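Bralcombe workshop notebook
2024-12-14, back room

Came in to finish the floor before the Tulura delivery and spent most of the morning on bags instead. For the record, the room has had a bag system since April. The system is that bags go on the wall and scraps go in bags. In practice scraps go on the carpet and bags go in a drawer, inside other bags.

Put up a small adhesive hook, low down, so whoever is picking up off the floor can reach it without standing. The packet says to press for 60 seconds and then leave it alone for an hour. I pressed for 60 seconds. The hour got shortened to 35 minutes on account of impatience, so if it ends up behind the baseboard one day, that one is mine.

The handles of a shopping bag won't stay on the metal loop by themselves -- they slide off as soon as you drop anything in. A black clip through both handles sorts that out. It also pulls the mouth of the bag nearly shut, so the hanging one is now for storage and a second bag does the collecting. 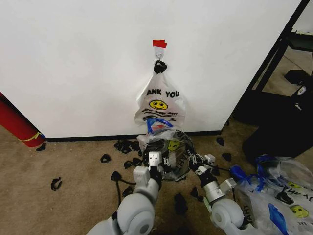 Clear plastic is better for collecting. With the white ones you can't tell a full bag from a half-full one until you lift it, and I have twice thrown out things that Malhotra wanted back. Open it wide before starting, both sides, and keep it down near the carpet. Held at waist height it means bending and straightening for every single scrap, and my back has opinions.

On the scraps: the small black ones are the worst. They are crumpled, they weigh nothing, and they collect along the baseboard as if there were a meeting. The vacuum takes some and pushes the others into the next room. By hand is slower and works. Do the wall side first, then the open carpet, and move any cable before going near it. I didn't last week and found four bits under it on Monday.

Stock: 90 bags left in the Virnora box, down from a number I never wrote down. Clips are on the shelf with the tape. Red tape stays on the wall over the hook, please -- it marks the spot for when the adhesive gives up.

Still to do: second hook by the door, full hour this time.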